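Progress report to the Hutsuliak Fund
Project: Prolteno, a trial of low-dose oral treatment for chronic nerve pain
Prepared by Zlata Demchenko, trial coordinator
9 Mar 2022

Dear Evelien Timmermans,

I send you the second progress report for the Prolteno trial. It covers the time since our December report. As you asked, I have kept the medical language simple, so that the members of your board can read it without help. The full tables will come separately from our statistician, Yevhen Stetsiuk.

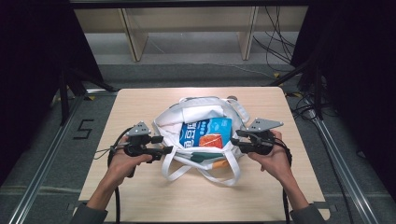
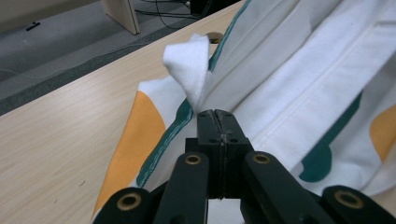 1. Recruitment

The protocol asks for 226 patients. We have now reached this number, and the last patient was randomised two weeks later than planned. The delay came mainly from the Ravico clinic, where the ethics approval had to be renewed after a change in the consent form. Vira Kovalchuk went there and repaired the paperwork together with the local team. I would like to thank her for this in writing, as it was not part of her normal duties.

To find these patients we had to screen around 600 people. This is more than we wrote in the application. The most common reason for refusal was that the person already took another medicine for pain and did not wish to stop it for the wash-out period. I understand them well. We did not put pressure on anybody. The second reason was a pain score below the limit of the protocol on the day of screening, although the same person had described much stronger pain by telephone.

2. Pain diaries

Every patient writes one score in the evening, from zero to ten, and answers two short questions about sleep. In the first months we used only the paper diary. It was filled in well by the older patients and quite badly by the younger ones, who often completed several evenings at one time, in the same ink. From December the patients can choose between paper and telephone. The missing scores have become fewer at both clinics, and the calls from our office to remind people have become fewer too.

One problem remains. The telephone system accepts a score until midnight, but some patients work night shifts and their "evening" is in the morning. Yevhen proposes to keep these scores and to mark them, and to make the main analysis with them and then without them. The rule must be written down before the data are opened. He has prepared a text for this and it is attached.

3. Safety

The most common complaints are dry mouth, tiredness in the morning and a numb feeling on the tongue after the tablet. They were all expected and most of them were mild. There were 2 serious events. Both were examined by the independent doctor, Vasylyna Melnychuk, and she judged that they were not related to the treatment. The reports were sent within the time limit. I cannot say in which group these patients are, as the trial is still blind.

4. Results

There are no results on the pain itself at this moment, and I ask the board not to expect them before the last visit is finished and the data are locked. I know that one member asked for "a first impression". We do not have one, and we should not have one.

5. Budget

The spending is close to the plan, with one exception. The transport of blood samples from Grurkesia became more expensive when the courier changed its prices, and we have spent 3,000 euros more on this line than was foreseen. The money for staff travel was not fully used, because several monitoring visits were made by video. I ask for your permission to move the same amount from travel to transport. The total of the grant does not change.

6. Next steps

The final visits continue at both clinics. Vira will check the diaries of each patient within one week after the last visit, while the patient can still remember and correct a mistake. After this the database will be cleaned and closed. We would also like to send a short letter to all patients to tell them when they can learn which tablet they received. Many of them ask for it, and in my opinion we promised it too vaguely in the consent form. The draft of the letter is attached for your comments.

Please let me know if the permission for the budget change needs a separate form, or if this report is enough.

With kind regards,
Zlata Demchenko

Attachments: rule for late diary scores; letter to patients (draft); spending by budget line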